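Cubby organizer

A cubby organizer (also pigeonhole organizer or compartment organizer) is a piece of desktop or shelf furniture divided into a grid of small open compartments. It is used in offices, workshops, classrooms and homes to keep paper, cables, hand tools and small parts separate and within reach. The compartments have no doors or drawers. Larger versions that stand on the floor are usually called cubby shelves.

Construction

Most cubby organizers are made of thin panels joined without metal frames. Vertical dividers are slotted into horizontal shelves, and the two sets of panels hold each other square. Fiberboard with a printed or foil wood grain is common in low-cost models. Solid wood, plywood, steel and molded plastic are also used.
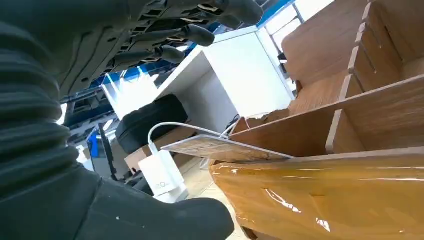
Photo: Vasiliki Ververidis

The front edges of the panels take the most wear. On fiberboard, a knock or a sharp pull can tear the surface layer and leave the paler core showing. A torn edge soaks up moisture easily and may swell. Small tears are usually filled with wood glue and pressed flat, then colored with a wax stick. Some owners cover the whole edge with iron-on banding.

Clear acrylic sheet is sometimes added as a front lip, a label holder or a dust cover. It can be cut to size with a scoring knife and fixed with small screws or double-sided tape.

Sizes

There is no single standard. The Lunetik, a flat-pack desktop model sold by the furniture maker Drirkemeo, is 400 millimeters wide and comes with loose dividers that the buyer sets in place. The workshop version has deeper shelves and is listed in the company's catalog as item 2296. Sakes of letter paper set the width of the slots in older office models, while units for small parts are divided more closely.

Use

In offices the compartments hold envelopes, forms and mail. In workshops and laboratories they are used for fasteners, adapters, chargers and coiled cables. Cables are often stored one to a compartment, with the plug facing out. A charger in daily use is more often left on the desk beside the organizer, where the cord can reach a device.

Heavy objects are placed in the bottom row. An organizer filled only at the top can tip forward, and tall units are normally screwed to a wall. Tilting a loaded unit tends to work the dividers out of their slots.

Items kept outside the organizer

Wheels, discs, mounting plates and partly assembled mechanisms rarely fit a compartment.

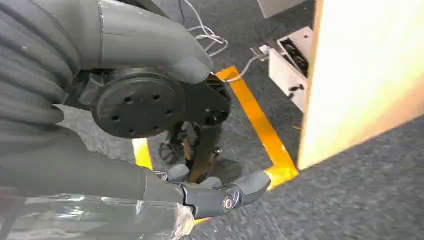

Workshops keep such parts in open bins, on low carts or on a marked area of the floor. Colored floor tape is a common way to separate storage from walkways. Carpet protects finished surfaces from scratches, but small screws are hard to find in it, and dark parts are easily overlooked on a dark floor. In his handbook Nimham Shop Storage, Orestis Konstantinidis recommends bagging the fasteners for each assembly and tying the bag to the largest part.

Care

Fiberboard units are wiped with a dry or slightly damp cloth. Acrylic is cleaned with mild soap and water; window cleaners containing ammonia can cloud it.

See also

Bookcase
Drawer divider
Letter tray
Parts bin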